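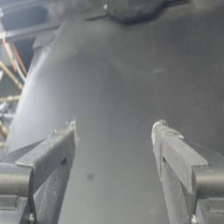

The gripper at Cindar, open.

By the time Maximiliano Cabello reached the front of the line he had been given a lanyard, a tote bag, and the wrong name. The lanyard said Maximiliano Casado. He had pointed this out to the young woman at the desk, who looked at her list, looked at him, and said it was close.

"It's a different person," he said.

"Is he here too?"

Cabello said he had no idea. She told him to keep it, then, and if the other one turned up they could swap.

The open day took up the ground floor of the old Ekstead building in Jiltby, where Cabello had worked for most of his adult life, first loading trucks and later telling other people how to load them. The trucks were gone. Where the loading bay used to be there was a coffee cart, and where his desk used to be there was a fern. A banner over the stairs said CINDAR WELCOMES ITS NEIGHBORS. Cabello lived 40 miles away these days, but he had decided to be flexible.

He had come for the robot. His daughter had sent him the flyer with a note that said you'd hate this, and he had put it on the refrigerator and moved his dentist appointment.

The demonstration was in the back room, behind a strip of yellow tape. A man named Šťastný was running it. He had the posture of someone who had been on his feet since breakfast, explaining the same arm to people who wanted to know if it could do laundry.

"Can it do laundry?" said the woman in front of Cabello.

"Not this one," said Šťastný.

"Is there one that can?"

"There are people working on it."

"I work on it every Sunday," she said, and went off to find the coffee cart.

That left Cabello at the tape with a boy in a soccer uniform, who had a fistful of candy and a firm idea of how the afternoon should go. Visitors were allowed to choose what the robot picked up. So far, according to the boy, who had been there for all of it, people had chosen their car keys, a glove, and somebody's glasses, which had led to a conversation. The boy wanted it to pick up candy. He wanted it to pick up all the candy, one piece after another, and put each piece in the bowl, and then he wanted the bowl.

"One piece," said Šťastný.

"Five."

"Two. And you don't get the bowl."

The boy thought it over with his mouth open and held out his hand. Šťastný took the pink one, walked it around to the other side of the tape, and set it down on the table at an angle, fussing with it a little, like a man straightening a fork before his mother-in-law arrives. Then he went back to his keyboard and told everyone to watch the screen on the wall. The screen showed what the wrist camera saw, and he seemed prouder of that than of the arm. 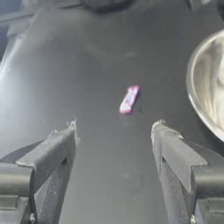
"Why's it waiting?" said the boy.

"It's deciding," said Šťastný.

"It's right there."

"You know it's right there. It has to work out that it's there, and which way it's pointing, and where to put the fingers so it doesn't squash it."

"I'd just grab it."

"Yes," said Šťastný. "You've had more practice."

Cabello leaned on the wall and watched the fingers not move. He found, to his annoyance, that he was on their side. He had trained something like 100 new hires in this building, and every one of them had stood over their first pallet in that same way, arms out, terrified of being seen to choose wrong. Some had stood there so long he had gone and gotten himself a sandwich. The good ones asked a question. The worst ones grabbed.

"Does it ask questions?" he said.

Šťastný turned around. He read the lanyard, and his whole face changed. "Mr. Casado," he said. "They told me you were coming at four. I would have had the slides up."

Cabello looked down at his chest. It occurred to him that there was a right thing to say here, and that it was short.

"I like to get a feel for the floor first," he said.

"Of course. Of course you do." Šťastný had come around the keyboard and was shaking his hand. "To answer you, no, it doesn't ask. It gives us a confidence score. If the score is low it stops and one of us goes over."

"And does what?"

"Moves the candy, usually."

"So it asks," said Cabello. "It just does it by standing there."

Šťastný opened his mouth, then took a pen out of his shirt pocket and wrote this down on the back of his hand. Cabello felt something he hadn't felt in that room for years, and then remembered that it mostly used to happen right before he got blamed for something.

He was asked what he thought of the speed. He said he'd seen slower. He was asked whether, speaking generally, his people would be thinking of one unit or a small group of units, and he said his people liked to think things over, a fair description of his daughter. He was offered a chair and a better class of cookie. He took both. The boy, sensing where the power had gone, came and stood next to the chair.

"Are you the boss?" he said.

"No," said Cabello, with his mouth full.

"He's being modest," said Šťastný.

At five minutes to four a tall man in a good coat came through from the front desk, patting his lapels as though something ought to have been hanging there. He had a sticker on instead. It said VISITOR, and below that, in ballpoint, Cabello.

They looked at each other across the yellow tape. Cabello lifted the plate.

"Cookie?" he said.

"It moved!" yelled the boy. "You all missed it! It moved!"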